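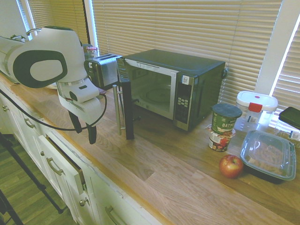 Arm over the counter, microwave door open, apple and oatmeal cups out.

Feb 3, 2025 - microwave task, house rules

Spent the morning on the written rules for the kitchen bench. Guilan asked for one version we can all work from, as the Didby people have their own sheet and ours had drifted from it since December. What follows is what we're running to until Edith signs off the proper document.

Speed. Arm held to the slow profile any time a person can reach the counter. Full profile only with the gate shut and the operator at the desk. The slow profile gets set in the controller, not in the task script, so a bad script can't undo it. I checked the controller setting before the first run and initialled the sheet.

Stop button. One on the desk, one in the operator's hand. Test both at the start of the day and again after lunch. Hongjun wants the test recorded with initials instead of a tick and I agree with him. A tick could be anyone's.

Microwave. Unplugged at the wall for all door work, plug left where the operator can see it. Door is opened and closed by the arm with the mains off, full stop. If we ever need it powered for a trial, that's a separate assessment and it goes through Edith.

Door contact. This is the part Didby's sheet doesn't cover well. The hinge can be overloaded if the path is off by a small amount and the arm keeps pushing. Rule for now is a force limit of 18 N along the direction of travel, and a hard stop if it's reached. No automatic retry. Operator backs the arm off by hand, looks at the hinge and the fingers, then decides.

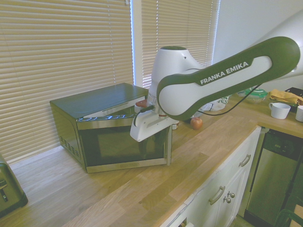
Océane thinks one retry should be allowed at reduced speed. I'd sooner see the logs first. If most of the stops come from the same bad start pose then a retry just repeats the fault, and we wear out a hinge finding that out. Left it as no retry, with her note attached.

Clearance. Keep 800 mm clear from the counter edge during runs, marked with tape on the floor. Tripod legs count as an obstacle and get taped too. Drawers and cupboards below the counter should be shut before a run. I've added a line to the pre-run check because a pulled drawer is easy to miss from the desk.

Objects. Food stays sealed, and anything that leaks goes in the bin and the counter gets wiped down before the next person starts. No glass inside the arm's working area. The mugs are still being argued over - Yulan wants them kept for the later tasks, and I've put them down as allowed with fingers checked for chips at the end of the day.

Logs. Every stop gets a line: time, who was on the button, what the arm was doing, what was done after. "Stopped, restarted" isn't enough. Plikcombe sent back two of our sheets for exactly that. 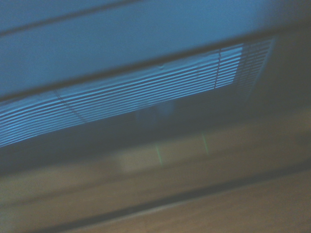
Who can clear a stop and restart the arm?
The operator who was on the button, once they've looked at the bench and written the line in the log. If they've left the room, the next operator does the full pre-run check first.

Still to do: print the sheet for the wall, ask Edith about the powered trial, order more floor tape.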